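Student Project Report: Visit to the Nirnomell Open Day
Written by Mervin Lachance
Module: Machines and Work
25 Sep 2022

Why I went

My project question was whether robot arms are close to being useful in an ordinary home. I had read plenty of cheerful articles saying yes, and our tutor, Gordon Zacharias, suggested I go and look for myself before writing another page. Nirnomell runs an open day for schools and colleges, so I signed up with Hyun-seo Byun from my group.

I should say that I went in doubtful. I have tried to be fair, but the report is mine and not the company's.

The morning

We began with a talk in the canteen. The speaker was Wayne Sutherland, who looks after training there. He was friendly and spoke for far too long about the history of the building. The main claim came near the end: their tidying program, called Plekard, had done 737 practice runs and was "learning all the time". I asked how many of those runs had ended with the object picked up. He said the figure depended on how you defined picked up. I wrote that down word for word.

Hyun-seo asked how many runs had been done on a real table. The answer was 90. The rest were done on a computer, in a made-up room where nothing can be broken and nobody has to put the fork back afterwards. I don't think this is cheating. It is cheap and quick and I can see why they do it. But the leaflet we were handed at the door gave only the larger number, with no mention of where the runs took place — and most visitors would not have asked.

The demonstration

After a break we went upstairs to the demonstration room, where there was a big screen and benches. Teófilo Puma ran this part, and he was much more open than the leaflet. He explained that the program is given a table with a mixture of things on it and told to deal with one of them. The arm has to get its fingers to the right place and at the right angle, then close them. Tools are harder than fruit, he said, as a long flat thing lying on a table gives the fingers very little to hold. He also said that when a chosen object is near an edge, a small push can send it to the floor.

I asked why there was a cucumber. He said they wanted things of different shapes and that somebody had already made the cucumber.

The simulated table from his session, with the gripper over the wrench:

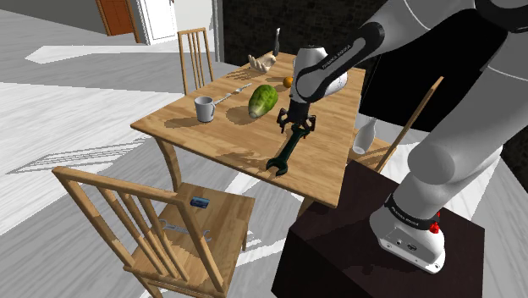
Picture: Nirnomell open day handout, used with permission

What bothered me is how clean it all is. The mug stands upright with its handle facing right. There are no crumbs, no tablecloth and no pile of post. My own kitchen table has never looked like this. Teófilo agreed, and said that messier rooms were planned for February. He would not promise more than that, which I respected.

What I think

The arm is a serious machine and the people we met know their jobs. My complaint is with the step from "it practises on a screen" to "it will tidy your home". We were shown the first and told the second. I would want to see the same task on a real table, with someone else choosing the objects, before I believed it.

Hyun-seo disagrees with me on some of this. She thinks 90 real runs is a decent start for a small team and that I was rude about the leaflet. Her own report covers the safety talk, which I have left out.

Things I would do differently

I should have asked for the results in writing. I emailed Wayne Sutherland afterwards and have had no reply so far. I also spent too long on the talk in my notes and had only 2 pages left for the demonstration, so some of Teófilo's answers are shortened here.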